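Bemdale Community Help > Phones and Gadgets > Locks and security

Is the fingerprint reader on the Stotel phone worth trusting for banking?

Posted by Babatunde Ekwueme, October 2023

I've had a Stotel for a few months, bought on contract through Hovora at £46 a month. The fingerprint reader is under the screen. Last week I put a cheap plastic screen protector on, re-registered my right thumb as the phone told me to, and then found my left index finger opened it as well. I never registered my left index finger. I tried it again with the case off and it opened again. My daughter's finger doesn't work, so it isn't letting in the whole street, but I don't like it.

Hovora's support told me this was "within expected behaviour" and that the reader is "bank-grade". I asked which bank and was sent a link to a page about cleaning the screen. My banking app takes a fingerprint and nothing else for payments under a limit I set myself, so this matters to me more than whether somebody reads my messages.

What I'd like to know:

Is it the protector, or is the reader just poor?
Does turning on the PIN for the bank app get round it, or does the app fall back to the finger anyway?
Has anyone got a refund out of Hovora for this? I paid £119 up front and I'm not keen to lose it.

I've already restarted it and done the March update, which was the last one offered. Please don't tell me to restart it.

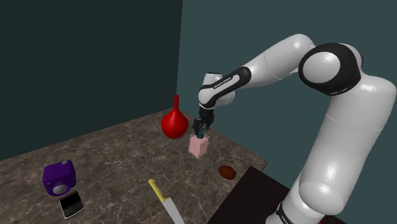 Bernadette Park
It's the protector, or mostly. Readers under the glass take a picture of your finger through whatever is on top. If there's a pattern or an air gap in the plastic, the phone can end up learning the plastic as part of your thumb, and then any finger pressed on the same plastic looks a bit familiar. Your daughter's not getting in doesn't prove much – she may press lighter, or at a different angle.

Try this before you argue with anybody. Take the protector off. Go into the lock settings and delete every fingerprint, including the ones you think are fine. Clean the glass, register the thumb again on bare glass, and try all your other fingers, a good few goes each. If one of the others still opens it, the reader is at fault and you've something to take back to the shop. If they don't, leave the protector off or buy one without a texture, and test again once it's on. Don't believe "fingerprint compatible" on the packet. I've had two that said so, and one of them made the reader refuse me altogether.

As for "bank-grade", I'd give that no weight. I have never found a sales page that says what it was measured against, or who did the measuring. Makers quote how often a stranger's finger gets through in their own tests, on clean glass, with no protector.
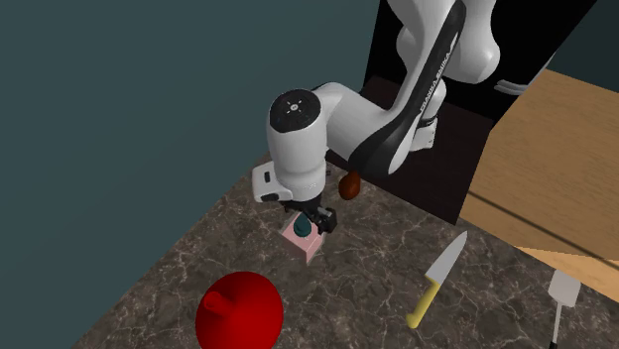
Arm over a marble worktop, gripper down

On the bank app: it depends on the app. Mine has a switch for "use fingerprint" and a separate one for "ask for passcode on payments". Turning on the second didn't turn off the first, so I had both showing and the finger still did the job. I had to switch the fingerprint off inside the app, close it fully and open it again. Then make a small payment to yourself and watch what it asks for. The settings page will tell you what it thinks is on, and I wouldn't take its word for it.

Also check that your app PIN isn't the same as your phone PIN. If it is, you've gained very little – anyone who has watched you unlock the phone on the bus has both.

I can't help with Hovora. I'd put it in writing, say the phone isn't fit for the purpose it was sold for, and leave the word "bank-grade" in quotation marks with the date they said it. Make a video of the wrong finger opening it, with the protector off. With it on they'll blame the protector, and they'll have a point. 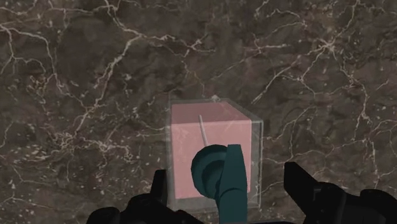
One more thing on the refund: if you've had it longer than a month they'll probably offer a repair first. A repair will most likely mean a new screen, and you'll need to register your fingers from scratch afterwards, so run the same test again before you sign anything to say you're happy.

pellegrini_fan
had the same phone, just use face unlock its fine

Bernadette Park
Is it, though? Try it with a decent photo of yourself on a tablet before you say so. Plenty of face unlock on cheaper phones is one ordinary front camera and not much else, and a lot of bank apps won't accept it for that reason.

pellegrini_fan
ok tried it with a photo, didnt open. tried again with the lights on and it did. turned it off

Babatunde Ekwueme
Thanks, Bernadette. Protector off, all prints deleted, thumb registered again. The left index finger no longer opens it, though I've only given it one evening and I'm not calling it fixed. The bank app was exactly as you said, both switches on and the finger still winning. I've turned the finger off in there and it now asks for the passcode. I'll write to Hovora anyway about the "bank-grade" business and post whatever they send back.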